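3. Drying the slices: what we did and what I'd change

By the time I got to this part of the study I had eaten a lot of oranges. The question sounds small: if you want a dried citrus garland that lasts through the holidays without going brown, sticky or curly, how should you dry the fruit? Everyone who makes these has a firm opinion, and the opinions don't agree, so I put the three most common ways side by side and asked people at home to try them.
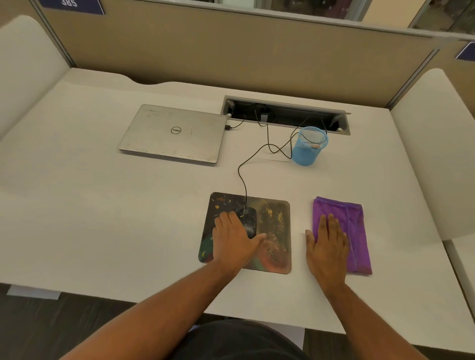
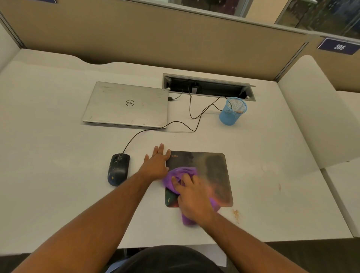

Figure 1. White desk and mouse pad: left hand over a black mouse, and the pad being rubbed with a purple cloth.

3.1 The fruit and the cutting

All of the oranges came from the same grocery in Onuoha, bought on one morning in August and handed out that afternoon. August is a silly month to be thinking about garlands, I know, but it meant the results would be in before anybody wanted to decorate for real. It also meant warm kitchens, and I'll come back to that, as I think it matters more than I guessed at the time.

Nine people took part. They'd all made at least one garland or wreath before, though what counted as "made" was pretty loose – Callum Sedgwick had put together dozens for friends, and a couple of others had tried it once and given up on the hot glue. I left it that way on purpose. A method that only works for somebody with years of practice isn't much use to the rest of us.

I asked for even slices, a bit thicker than a pancake you'd be disappointed in, and gave everyone the same cardboard strip to hold the fruit against while cutting. The strip was Kalliopi Ristić's idea and it was a good one. Before that I'd been telling people "not too thin," and you can imagine how that went. Ends were thrown out, seeds were poked out with a skewer, and each slice was pressed between towels until the towel stopped picking up big wet rings. Pressing is boring. Two people told me they skimped on it toward the end of the pile, and I have marked their late slices in my notes.

3.2 The three ways of drying

The first way was the oven, set as low as it would go, with the slices on a wire rack over a baking sheet and the door propped open with a spoon. Slices were flipped once an hour. Ovens being ovens, "as low as it would go" meant something different in every kitchen, and I didn't try to fix that. I could have lent out thermometers. I wish I had!

The second was a countertop dehydrator, a Bullano with stacking trays, which went from house to house in the back of Nnamdi Chukwu's car. Trays were swapped top to bottom at the halfway point. The maker's booklet has its own chart for fruit, but it's written for snacks and I ignored it. A snack can be a little bendy in the middle. A slice that's going to hang on a string for weeks really can't, or you get that tacky spot that collects dust and dog hair.

The third was plain air. Slices were threaded on a skewer with gaps between them, the skewer was laid across a deep box, and the box went somewhere dry with moving air. A few people used a small fan. This is how my aunt did it and I was rooting for it, which I mention so you can weigh what I say later. Air drying took up to 16 days, and by the end of that some households were very tired of stepping over a box of fruit.

Everyone dried 10 slices by each method, then kept them in paper bags marked with a letter so that the people scoring wouldn't know which was which. That worked all right for the air-dried ones and the dehydrator ones. The oven slices tended to give themselves away by the toasty smell, so I can't claim the scoring was fully blind and I won't.

3.3 Scoring

Lucienne Barbier and Chidubem Oyelaran did the scoring at the Ritisside craft room, by the big window, with the overhead lights off. They looked at color, flatness and tackiness, and gave each slice a word and not a number. I'd started out with a number scale and it fell apart within an hour – what one of them called middling, the other called nearly perfect. With words they matched far more often. For color the words were bright, dull and brown. For flatness they were flat, wavy and curled. For tackiness they pressed a strip of tissue on the slice and lifted it, and either it came away clean or it didn't.

When they disagreed they talked it over, and if talking didn't settle it the slice was written down both ways. I kept those double entries in instead of breaking the tie myself. There weren't many, and nearly all of them were about dull versus brown, where I couldn't have told you the answer either.

After scoring, the slices were strung on Grirska twine with a knot on each side of the slice and hung indoors, out of direct sun. I picked that twine because it was what I had a big roll of. A rougher jute would probably grip better, and a waxed thread would be easier to pull through without tearing the pith, so don't read anything into the choice.

3.4 What I noticed along the way

The proper results are in the next section, but a few things came up during the drying that don't fit neatly in a table, and they changed how I read the rest.

Flatness had more to do with flipping than with heat. Oven slices that got turned every hour were mostly flat. Oven slices left alone during a phone call, or a nap, came up at the edges like little bowls and never went back down, even under a stack of cookbooks. Callum tried ironing one between sheets of parchment. He got a flat slice and a fairly sad iron.

Color had a lot to do with the fruit itself. Slices from near the middle of the orange stayed brighter than slices from near the ends, whichever way they were dried, and I hadn't asked people to keep track of which was which. If you repeat this, please do! A pencil mark on the towel next to each pile would be plenty.

And then the weather. It was hot and pretty dry that month, and the air-dried slices had an easier time of it than they would in a damp kitchen in winter with soup on the stove. Kalliopi's box sat in a laundry room and hers were the only air-dried slices to spot with mold, a gray freckle or two near the rind. She threw those out, washed the box and started over with a fan, and the second batch was fine. I've counted the first batch as a failure for the method, though you could argue it was a failure of the room.

I also heard plenty about smell, which I hadn't planned to ask about at all. People loved the oven days. Several said they'd pick the oven again for that alone, even after seeing how their slices looked next to the dehydrator ones. I don't have a column for that in the tables, so I've put the comments in the notes at the back, in people's own words, with the spelling tidied up a bit.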